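3 min read

I've been cutting up foam again, and I have opinions! Several of you wrote after the March issue asking what I use for the little color blocks in my sorting games, so let me tell you about cubes. I buy my foam in sheets from Birer (61 colors, and yes, I've been tempted by all of them) and slice it with a long snap-off blade. Go slow on the second cut. That's the one that always wanders on me.
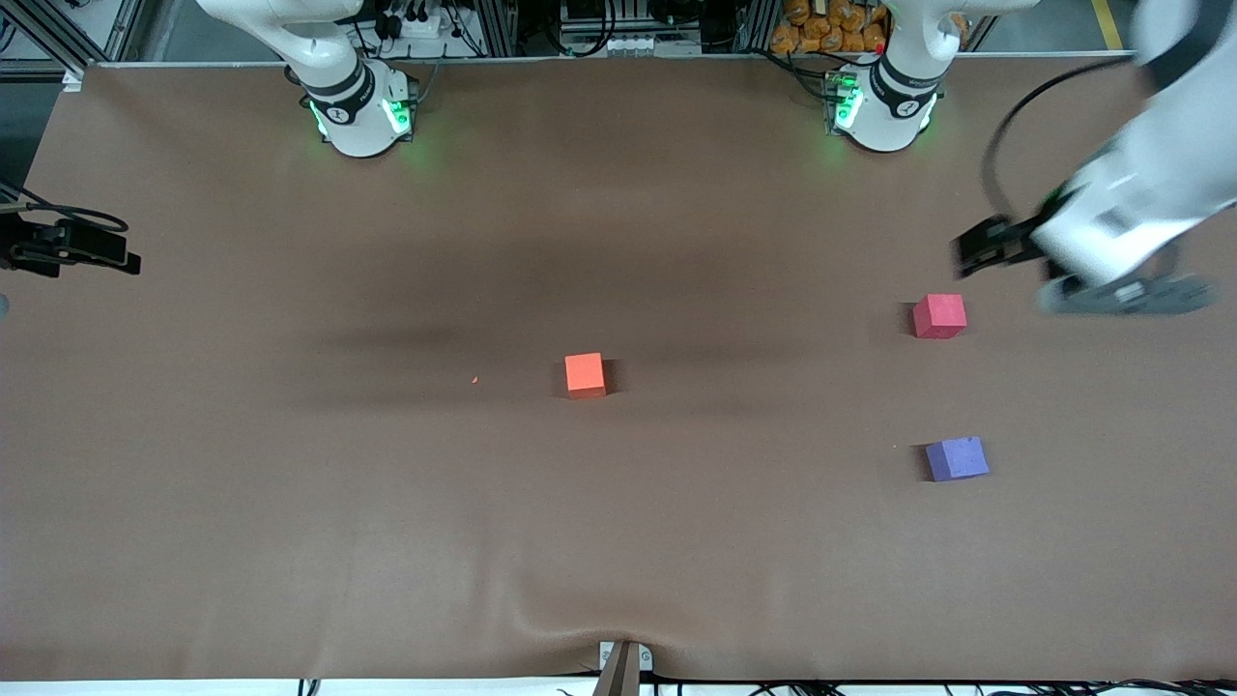

Orange, red and purple cubes on the brown cover.

I like a plain brown cover under them because the colors really pop, and I've stopped fussing over every wrinkle in it. Crumbs are another matter – foam sheds little specks and they get everywhere, so I keep a lint roller close by. Wayne Girard swears by a damp sponge instead, and I may try that next time I cut.

If you're making a set for small hands, go bigger than you think, and skip anything a toddler could chew a corner off of. I've got 17 cubes left to cut for the Semudside swap table, so back to it!

Questions? Contact the Visness Craft Letter | Back to top

We use cookies to remember your settings. Accept | Manage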